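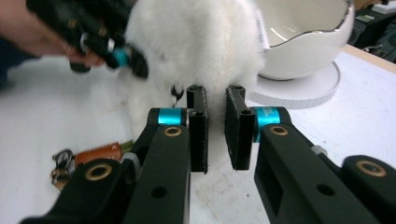
Pues ya estoy de vuelta, con las piernas como dos troncos y una tarjeta que no pienso enseñar a nadie (bueno, a la familia sí, que ya la han visto en la nevera). Os prometí en el último boletín que contaría cómo me iba en el torneo de socios del Forsyth, y como varios me habéis escrito preguntando, allá voy.

Para quien no lo conozca: el Forsyth es un campo corto, de los antiguos, con calles estrechas y unos greenes pequeñísimos que se caen por todos los lados. Sobre el papel parece facilito. El par tres del fondo del valle mide 141 metros, cuesta abajo, y cualquiera que lo mire desde el tee piensa lo mismo que pensé yo: un hierro suave y a por el birdie. Ya, ya. El viento entra por la izquierda, rebota en la ladera y te devuelve la bola a donde le da la gana. El primer día la mandé al búnker de la derecha. El segundo día apunté más a la izquierda, tan contenta, y acabé en el búnker de la izquierda, que es más hondo y tiene el labio más alto.

Lo que quería contaros, de todas formas, es lo del putt. Los que me leéis desde hace tiempo sabéis que llevo toda la primavera peleándome con los putts cortos. No con los de diez metros, que esos los dejo dados bastante bien, sino con los de metro y medio, los que tus compañeros casi te regalan pero no te regalan. Había llegado a un punto en que me ponía delante de la bola y las manos iban por libre. Probé a cambiar el agarre, probé a mirar el hoyo en lugar de la bola, probé a contar en voz baja (mi compañera de partida me preguntó si estaba rezando).

Entonces me di una clase con Mimoza Stan, que da clase en la escuela del Forsyth y tiene una paciencia infinita, y lo primero que hizo fue quitarme la bola. Veinte minutos haciendo el movimiento sobre la hierba, sin bola, con los ojos cerrados. Me sentí ridícula, no os voy a mentir, pero a la mitad empecé a notar que estaba empujando con la mano derecha al final, un empujoncito de nada, y que ese empujoncito era el que me abría la cara del putter. Después me puso la bola otra vez, me colocó a un metro y me dijo que no podía irme hasta meter seis seguidas. Tardé muchísimo. La quinta se me escapó dos veces por el borde y hubo que empezar de cero.

El ejercicio os lo recomiendo muchísimo, y os lo dejo tal como lo hago yo ahora en el green de prácticas:

Unos minutos sin bola, ojos cerrados, solo sintiendo el peso de la cabeza del palo. Luego bolas a un metro, cuesta arriba, hasta meter 6 seguidas. Si fallas, vuelves a la primera. Cuando salga, te apartas un paso más y lo repites, esta vez con un poco de caída. Y se acabó, a casa. Mimoza insiste mucho en que hay que marcharse después de un putt metido y no quedarse a probar una más, y tiene toda la razón, que yo soy de las de "la última y me voy" y siempre fallo la última.

¿Y en el torneo? Pues mirad, el primer día hice tres putts solo en 2 greenes, que para mí es un milagro. En el hoyo nueve metí uno de metro y medio con caída a la derecha para salvar el bogey y di un grito que se giraron los del diez. El segundo día fue otra historia - salimos con lluvia fina, los greenes se pusieron lentísimos y me quedé corta en todo. Corta, corta y corta. Se lo conté después a Mimoza y me dijo que con lluvia hay que elegir un punto detrás del hoyo y tirar a ese punto, cosa que me habría venido de perlas saber unas horas antes.

Hablando de material, que también me preguntáis: sigo con el putter Skandico de siempre, el de cabeza ancha. Estuve tentada con el Eta nuevo que tenían de prueba en la tienda del club, y es una preciosidad, suena de maravilla al golpear, pero lo noté demasiado ligero para mi gusto y me volvía el empujoncito. Igual a otra persona le va estupendamente. Lo que sí he cambiado son las bolas. He pasado a unas Hesent algo más blandas y alrededor del green las controlo mejor, aunque desde el tee pierdo unos metros (que tampoco es que me sobren).

Una cosa curiosa para terminar con el Forsyth. En el bar de la casa club hay un plano enmarcado de la finca fechado en 1739, mucho antes de que allí jugara nadie a nada, y se ve el arroyo haciendo la misma curva que hoy te encuentras delante del green del catorce. Me quedé un buen rato mirándolo con el café en la mano. En ese arroyo tengo yo más de seis bolas, así que le he cogido cariño.

En septiembre vuelvo, esta vez por parejas, en formato de mejor bola. Mi pareja pega larguísimo y no patea nada bien, y yo al revés, o sea que entre los dos sale una jugadora decente. Si alguno de vosotros se apunta, avisadme y comemos juntos después, que las croquetas del bar merecen el viaje aunque hagas cien golpes. Y si probáis el ejercicio de Mimoza, contestad a este correo y me contáis en qué putt os atascáis, que me hace ilusión saber que no soy la única que se estrella en la quinta.

Boletines recientes

30 de julio de 2019 - Dos días en el Forsyth y un putt de metro y medio
Qué llevo en la bolsa cuando juego con lluvia
El approach rodado: mi golpe favorito de este verano
Jugar sola al atardecer, pros y contras
Mi primer hándicap, con todas sus vergüenzas
Cómo leo (y cómo leo mal) las caídas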